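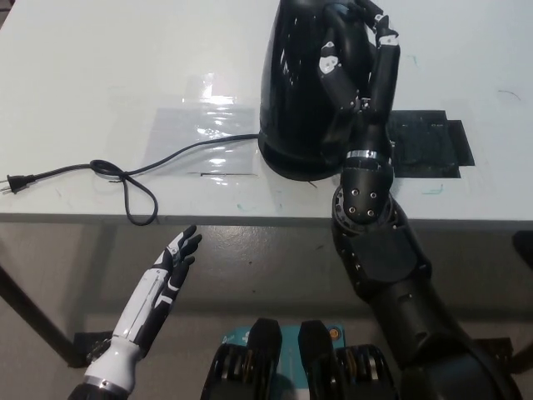 Castent 1.7 litre kettle: a long-term review

13 March 2020

I put off writing this for ages because, well, it's a kettle. But I've had the Castent since October and three people have asked me whether to get one after I moaned about my old one for so long, so I may as well put it all in one place.

A bit of background. We live at the top end of Bukudville where the water is so hard you could practically build a wall out of it, and we drink a silly amount of tea. I work from home most of the week and the kettle goes on when I get up, goes on again when I've read my emails, and then I lose track. So a kettle has a hard life in our house. The last one (a Gravis, which looked lovely and cost more than I'd like to admit) lasted thirteen months before the lid spring gave up and I had to hold it shut with a wooden spoon.

Anyway, the Castent. I paid 60 for it in the Dow sale, down from a good bit more, and it came in a plain box with far too much polystyrene. The instructions tell you to boil it and throw the water away a couple of times before you use it. I did it three times and the first cup still had a faint plasticky taste, but it had gone by the next day and I haven't noticed it again.

Boiling first, as that's the whole point of the thing! It's quick. A single mug is ready by the time I've found a clean spoon and got the milk out. Filled right up it obviously takes longer, and it does get pretty loud in the middle, a sort of rushing roar that means you can forget about hearing the radio. My Gravis was quieter, I'll give it that. If your kitchen opens straight onto the room where somebody's asleep on the sofa, have a think about that.

The pour is what sold me. I've owned so many kettles that dribble down the front and leave a puddle on the worktop, and this one just doesn't, even when it's full and I'm being careless. You can pour slowly enough for a coffee filter too, although it isn't made for that and if you're serious about your coffee you'll want a proper thin spout.

Weight is a mixed bag. Mine is 958 grams empty on my baking scales without the base, so once there's a family's worth of tea in it you do feel it in your wrist. My mum has bad hands and found it all right half full but wouldn't lift it any fuller than that. The handle has plenty of room for your fingers and stays cool, which the Gravis one never did.

Now the grumbles. The water gauge is tucked in behind the handle, so if you're left-handed like me you have to turn the whole kettle round to see how much is in there. The lowest mark is for two cups as well, and I very often only want one. I've got into the habit of filling it with the mug I'm going to use, which works fine but is a bit daft.

The lid is stiff. It was very stiff for the first few weeks and it's now merely stiff. You press the button and it pops up about halfway and you have to push it the rest of the way with a finger, and if it's just boiled you get a faceful of steam for your trouble. I fill it through the spout when I'm feeling lazy.

Limescale, then. With our water I'm descaling every few weeks whatever I buy. I use white vinegar, half and half with water, leave it overnight, rinse it like mad in the morning. The opening is wide enough to get my hand in with a cloth (I have small hands, my husband can't manage it) and the filter clips out easily enough. It clips back in less easily. There's a knack to it where you tilt it towards you and push down on the left side first, and I wish the booklet had mentioned that before I bent one of the little tabs.

The outside marks, of course. Fingerprints, splashes, the lot. A quick wipe with a barely damp cloth and then a dry tea towel sorts it out, and I do that when people are coming round and otherwise leave it be.

The cord is on the short side. Ours reaches the socket with nothing to spare and only because I moved the toaster along. The spare wraps under the base if you're lucky enough to have any.

I'm giving it 8 out of 10. It would be a nine with a better lid. I'd buy it again at the sale price, probably not at the full one, and if you're left-handed go and have a hold of it in the shop first. I'll add a note at the bottom if anything falls off.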